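Subject: Re: [pellorness-growers] Pepinos, and what to do with a table full of fruit

Hello all, and a belated thank you to everyone who wrote back on Tuesday.

> I have 3 pepino plants in the sunroom and have never tasted
> one I didn't grow myself, so I have no idea if mine are any
> good. When do you pick? Do they keep? And does anybody serve
> them alongside other fruit, or do they just get lost? I'd
> like to put some out for the February get-together.

I can only speak for my own, which came as cuttings from the Thorlacius nursery and have been bullied along on a windowsill ever since, but I'll tell you what I've learned by ruining a good many. Mine go from green to a pale yellow, and the purple stripes get stronger as they go. I used to pick as soon as I saw any purple at all (impatience, pure and simple), and they tasted like a cucumber that had once been introduced to a melon. Now I wait until all the green has left the skin between the stripes and the fruit gives just a little under my thumb, the way a ripe pear does.

As for keeping, I've had them go 5 days in a bowl in the cool back hall with no trouble at all, and quite a bit longer in the refrigerator, though I do think the cold flattens the flavor. They bruise if you look at them sideways, so please don't put them at the bottom of anything.

Now, the serving question, which is the part I've been looking forward to! I love a mixed table. I get out the blue checked cloth with the pink and white stripes, and I let most of the fruit sit right on it, with one white plate in the middle for the smaller things. Oranges, plums, tomatoes, an apple, a pear, whatever is around.

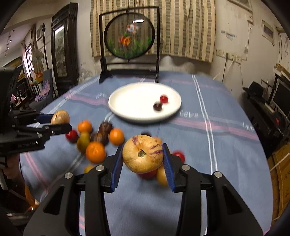 The pepino does not get lost at all in that kind of company, at least not to look at, and people always reach for it first and ask what on earth it is. Where it can get lost is in the mouth. If you hand somebody a slice right after an orange, they'll taste nothing but water. So I cut mine last, in wedges, skin off (the skin on mine is bitter, yours may be kinder), with a squeeze of lime and the tiniest pinch of salt. It's also very nice next to tomato, which makes sense when you remember they're cousins.

I wouldn't mix them into a fruit salad ahead of time. I did that once for a potluck over at Parotier and by noon the whole bowl was soup. Tasty soup, but still.

One more thought on the table itself. I like having something standing up at the back, or all that fruit looks a bit flat. A little table screen with embroidered flowers does it beautifully and doesn't use up any of the real flowers, which in February I can't spare anyway.

If you have extra cuttings this spring I would gladly trade. I can offer 2 rooted scented geraniums and more mint than any household should own.

Warmly, from the drafty end of Helov Lane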